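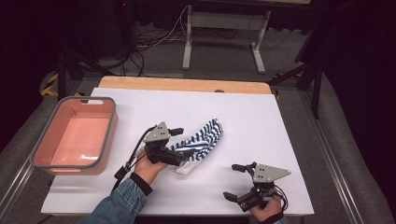

Issue 141, page 6

Home Features Household Letters Back issues

We use cookies to remember your settings. By continuing to read you accept this.

Pairs and singles
December
By the Zimeo features desk

Rosine Barbier has been sorting other people's socks at Ruten, the wash-and-fold service on Rivadeneira Street, long enough to have opinions about them. She keeps a tally in a notebook by the folding table. Last year it came to 3,132 socks.

"Socks take longer than anything else," she says. "A sheet is big, but it's one thing. You fold it and it's gone. With socks you're looking for the other one the whole time."

Her method starts with a clear, flat surface and a shallow plastic bin. Socks come out one at a time and get pulled straight before she looks for a match. Anything bunched up is opened out first, toe included, as the toe and heel are often a different colour from the leg.

"People match on the leg and stop there," Barbier says. "Then you get home and one has a white toe and the other has a blue one. Check the toe. Check the length as well."

Plain black ones are the worst, in her view. She sorts those last, by daylight if she can, and goes by the ribbing at the cuff. Stripes are much easier -- she can usually pair them without thinking, provided the bands are the same width.

She doesn't ball socks up. Turning one cuff over the other stretches it, she says, and after a year of that it won't stay up. She lays the two flat, heel to heel, and folds them once across the middle. 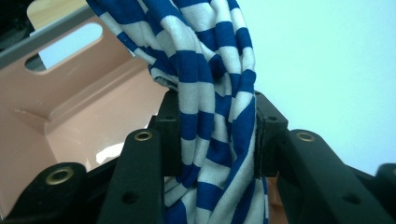

Stripes have their own trouble, according to Fabrice Boyer, and it is that a twisted sock dries twisted. He would have every knitted thing shaken out before it goes near the dryer, and he thinks Barbier is too hard on balling. "I've balled mine for years," he says. "They stay up."

Barbier is not persuaded. "He buys new ones every winter," she says. "Of course they stay up."

They do agree about the singles. An odd sock at Ruten is kept in a labelled bag until the customer's next wash, then sent back with it. Of last year's socks, 3,059 left the shop on the day they were sorted, and most of the others went home later.

Barbier's advice for a household is to keep one small box for singles and go through it when it's full. She wouldn't throw one out before that. Her own box is on top of the wardrobe, and she last emptied it in the spring.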